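Covering a worktable with paper and tape

My table in Iltham is old and the top has many scratches, so I cover it with brown kraft paper before every bigger sorting job. I learned this from Isabelle Carrier, with whom I shared a workshop for 4 years, and I still do it almost in her way.

Unroll the paper the evening before and let it lie flat overnight. Pull it from the middle to the outside with both hands. A small wrinkle is no problem. If the paper tears a little at a place where you often pull things over it, leave it until the hole becomes bigger than a coin, then put a patch.
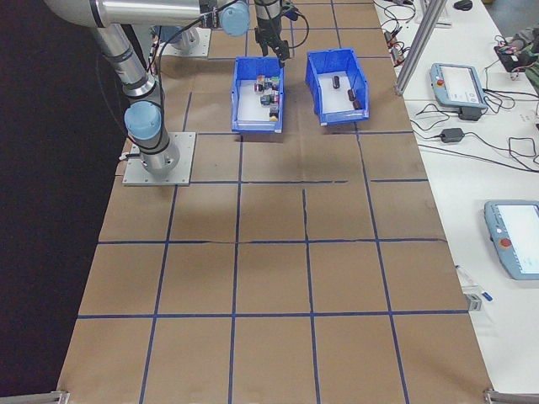

Reading time: 2 minutes

For the grid I use blue tape, first the long strips and after that the cross strips. Blue is easy to see on brown paper. You can measure every line with a ruler, but I put mine by eye and the squares are good enough for sorting. Press the crossings well with your thumb, there the tape comes up first.

Bins with an open front that goes down at a slope are the best for small things like cubes and blocks. You reach in without lifting anything. Put them side by side at the far side of the table, so the squares in front stay free for laying out. I prefer a light floor inside, on it a small dark piece is not lost so quickly.

Mix the colors in the bin if you want, and sort them only on the squares. Ruben Dewulf sorts already in the bin and he is always slower than me.

When you change the paper, pull the tape off slowly and flat to the table. I change mine in August and again when the glue spots become too many.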